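Notebook, June, sim bench
Entry by: Emil Danzer
Read by: Poonam Dwivedi, Henrique Bastos

Subject: working rules for doorway episodes, draft 2

Started 9:40. Purpose of the session was to go through the doorway set in the Nanska apartment scenes and settle what we accept, what we reject and what we log. Poonam's draft 1 covered contact limits and little else. Henrique wants the same text to serve the Wesura floor plans later, so scene-specific wording goes into an appendix.

Count after last night's run: 382 episodes, 20 of them flagged by the contact monitor. Went through the flagged ones first, then a sample of the others.

Rule 1, clearance. The base footprint plus margin must stay outside the door leaf and jamb at every step. Draft 1 checked this at waypoints only. Waypoint checks miss the corner of the base during a turn. Changed to every physics step. Cost in run time is acceptable on the Figueiredo machine, not yet measured on the others.

Rule 2, speed near a door. The cap applies from the moment the door enters the margin until the whole body is clear of it. Draft 1 released the cap when the base center crossed the threshold, and the rear half was still in the opening at that point. Arm motion counts toward the cap too. Deolinda asked whether wrist rotation alone should count. Left open, marked TBD in the draft.

Rule 3, view loss. If a near surface takes up a large share of the wrist view, the policy may not start a new reach on that view alone. It either holds, or uses the base camera and the last good pose with an age limit.
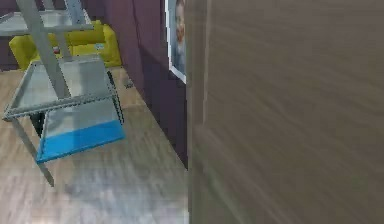 Age limit is the hard part. Henrique proposes a fixed number of control steps. I would tie it to distance traveled, so a slow base is not penalized and a fast one is. Albertina pointed out that both fail if the door itself is moving, so the limit drops to zero whenever the door joint has nonzero velocity. Agreed and written in.

Rule 4, logging. Door joint angle, joint velocity, minimum clearance and monitor state go into every episode record, including the clean ones. Earlier records kept clearance for flagged episodes only, so there is no baseline to compare against. The old episodes stay in the archive but are not to be cited for clearance figures.

Rule 5, rejection. An episode is rejected for a clearance breach even when the task succeeded. No manual overrides in the results file. If a reviewer disagrees with the monitor, that goes in the comments column with initials - the status field stays as the monitor wrote it.

Problem found: the Nivatico importer writes simplified collision shapes for furniture with open frames. Shelving legs come through as one solid box, and the monitor reports contact where there is a gap. Two of the flagged episodes trace to this. Not changing the rule for it. The fix belongs in the importer, and the assets need a re-export and a check against the visual mesh before the next run.

To do
Poonam: merge rules 1 to 5 into draft 2, move scene wording to the appendix.
Henrique: run time for per-step clearance on the remaining machines.
Albertina: test case with the door moving and the base stopped.
Deolinda: wrist rotation, proposal for rule 2.
Me: re-export shelving, rerun the flagged set with the same seeds.

Stopped 12:15. Rerun queued, seeds copied to the run folder.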